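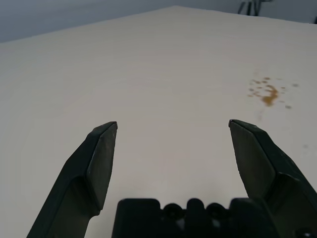
*White tabletop, near view.*

# turska-wash-log

A table of 230 household textiles and what the laundry did to them. Towels, curtains, bath mats, one tea cozy. Each row is one item over one season of washing, with measurements before and after and a remarks column that some of the participants took very personally.

This is version 3. Versions 1 and 2 had the shrinkage sign reversed in half the rows, so according to them a good many wool blankets in Turska grew. If you have cited either one, please stop.

## What's in the folder

- `items.csv` - one row per textile, 27 columns
- `washes.csv` - one row per wash, joined on `item_id`
- `remarks.txt` - the long remarks, which broke every spreadsheet we opened them in
- `labels/` - typed-up care labels, spelling mistakes kept

Files are UTF-8 with commas. Some of the remarks also have commas. They are quoted, mostly.

## Where it came from

The oldest part is a paper notebook kept by Hauke Haberkorn, whose first entry is dated Jun 26, 2004 and concerns a cardigan. It reads, in full, "ruined." He went on to add dimensions, which is when it becomes data. Imke Haberkorn typed the notebook up and corrected his arithmetic in the margins, and her corrections are the numbers we use.

The rest was collected by mail. Participants got a tape measure, a form and a page of instructions that asked them to measure along the grain of the fabric. The forms show that "grain" was a poor choice of word. One household weighed theirs.
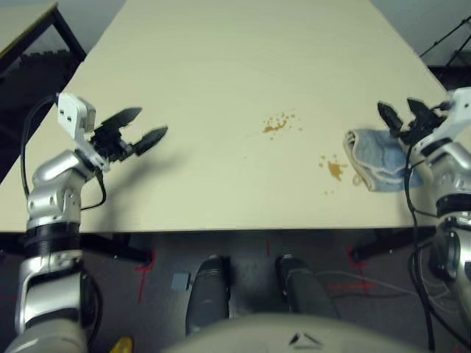 ## Columns that need explaining

| column | meaning | watch out |
|---|---|---|
| `fiber_label` | what the care label claims | blank if the label was cut out for being scratchy |
| `fiber_guess` | what Imke Weidemann thinks it is | she has been right more often than the label |
| `len_before`, `len_after` | longest side, centimeters | round mats use the diameter |
| `temp_c` | the setting on the dial | a setting, so a hope |
| `dryer` | y / n / once | "once" is its own category for good reason |
| `hand_feel` | 1 (cardboard) to 5 (new) | see below |
| `lint` | none / some / alarming | |

`hand_feel` was scored by the owner, and owners are fond of their towels. Zane Toom rescored a portion of them blind, with his own hands and no loyalty to anyone's linen closet, and came out lower nearly every time. Both scores are in there. Use `hand_feel_zt` if you want the harsh one. Please don't average them. We did that in version 1 and got a very pleasant number that described no towel.

## Missing values

Empty means not recorded. `NA` means recorded and then lost. `-9` means the item did not survive to be measured, and there is usually a remark. If your mean length comes out suspiciously short, you have averaged the dead ones in.

`temp_c` has far too many 30s. The form had 30 printed as a sample answer, and people are agreeable. We've left the values alone and added `temp_suspect`, which is `y` wherever the pen color on that line differs from the rest of the form or the "30" is plainly ours.

## Long-pile items

Plush, faux fur and shaggy mats get their own flag, `pile_long`. Shrinkage tells you very little about these. What goes wrong with them is matting, and a tape measure can't see matting. We added `matted` in September, partway through, so it is empty for everything earlier.

Measure the backing, not the fluff. Two people measuring the same shaggy mat will disagree about where it ends, and both can defend it.

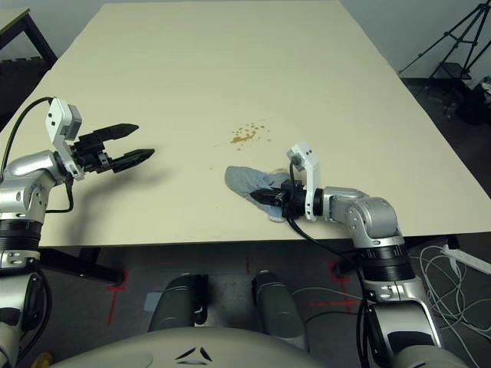 *Pale table, gray wall at the far end.*

## Good for, bad for

Fine for teaching joins, missing data and the difference between a measurement and an opinion. It's also fine for checking whether care labels are worth reading, which was Hauke's original question.

Poor for buying a washing machine. We didn't record makes and models consistently, and Mereck Street is overrepresented since that's where the forms were handed out first. Also, the people who volunteer to measure bath mats for a season may differ from the general public in ways we'd prefer not to model.

## Known problems

- `item_id` skips in places. Forms were withdrawn after family discussions.
- The MacLeod household entered inches for the curtains and centimeters for everything else. Fixed in `items.csv`, still wrong in `remarks.txt`.
- Color names are free text. "Idia blue" is a paint shade and we have no idea either.
- Row order means nothing. Someone sorted it by remark once.

## Corrections

Send them to Hạnh Tiêu with the `item_id` and the old and new value. "The towel one is off" has been received and is under review. 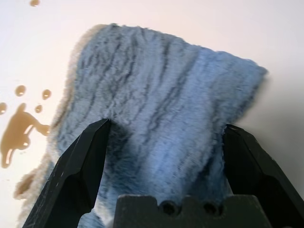
**Turska Household Textiles Club - Records Section**

Free to use and share with credit to the club. If you publish anything, mail us a copy and we'll put it in the binder. Participant names were removed before release, except in the remarks by people who signed them anyway.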